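Is the robot open day at Birkthorpe worth it if you can't code?

Posted by mapleandrust in Days Out & Events, 10/28/26

Hi all! My daughter is 11 and has gone completely robot mad, and I've just seen that the Birkthorpe workshop is doing another open day in December. The page says "two-arm sorting and assembly demonstration, visitors welcome to ask questions" and then very little else. We'd be coming from the Arnbridge side, so it's a bit of a drive.

What do you actually get to see? Is it behind glass? I can just about reset a router, so if it's all engineers talking to engineers we might give it a miss. She'd also like to know if you can stand close enough to see what the grippers are picking up. Any tips on when to go would be great too.

3 replies

tinsnips_and_tea
Marked as helpful

Oh, go! We went to the last one and I've been boring people with it ever since. I can't code either, and I had a wonderful time.

You come in through the side door, sign the sheet, and get a sticker with your slot on it. Slots are 60 minutes, which sounded long to me and then flew by. There's a short talk first (ten minutes, very plain English, one joke about toasters) and after that you go through to the tables. No glass. There's a line of tape on the floor for visitors and you stand behind it, but you're close enough to make out the wires on the parts.

What they had going when we were there was small electronic bits in yellow bins, circuit boards and little wired components, with a metal tray at the back of the table. I had expected something the size of a car factory. It's a worktable! That made it better for us, as you could take in the whole job at once and argue about which bin was next.
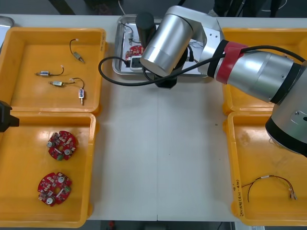
My son stayed glued to that table for most of our slot and I had to drag him off to see the rest. The staff are lovely about questions. He asked why a thing that strong has to go so slowly, and the woman running it gave him a proper answer about cables. They're apparently one of the hardest things to handle – a box stays box-shaped and a wire does whatever it likes. I've thought about that every time I've untangled my headphones since.

Ask them about the small parts too. The ones my son loved best are called solenoids, which I'd never heard of. You put current through the coil and it moves a little metal rod, and there are things like them in door locks and vending machines. There's a screen next to the table that shows what the camera down by the gripper is looking at, and I'd plant your daughter in front of that. You get right in among the parts and can even read a model number.

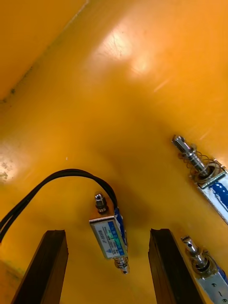 Gripper's-eye view of the solenoids, with the JF-0530B in the middle

On timing, get the first slot of the morning if you can. They told us 493 people came through over the day and I believe it, it was three deep at the tape by lunch. Bring a step for anyone short. And the gift table only took cash, so bring some of that if she's going to want a Machala kit. We got the beetle one, and it took us two evenings and a fair bit of muttering to build.

Esska_fan_557

its good but parking is terrible. use the field not the road

also the page says Esska are doing the talk this time so might be longer than ten mins. didnt see the arms do anything super fast if thats what she's after

ploverwatch

Agree with most of the first reply, especially the early slot. A few practical things from someone who has been twice:

The tables are all on the ground floor and the floor is level, so wheelchairs and strollers are fine. The toilets are across the yard, though, and it's cold out there in December.

It does get noisy when all the tables are running. It's more of a steady hum with clicks in it, but if she's sensitive to that sort of thing take ear defenders. My nephew wore his the whole time and was perfectly happy.

They don't run without a break. Both times I went there was a pause at noon for resetting the bins, and you stand there looking at still robots while somebody fetches parts. I like that bit, as it's when the staff have time to chat, but a kid might find it slow. If you end up with a noon slot, do the talk and the display boards first.

As for coding, you won't need any. There was one laptop with some of the program up on it for people who wanted a look. The person there said it was 1,363 lines long, scrolled through it at speed, and then went straight back to talking about grippers. An 11-year-old who is already keen will be in heaven. Mine came home and made a gripper out of two rulers and a bulldog clip, and it lives on our kitchen windowsill.

mapleandrust

Thank you all so much, we've booked the first slot! She's already writing out her list of questions and the one about cables is at the top. Will use the field for parking.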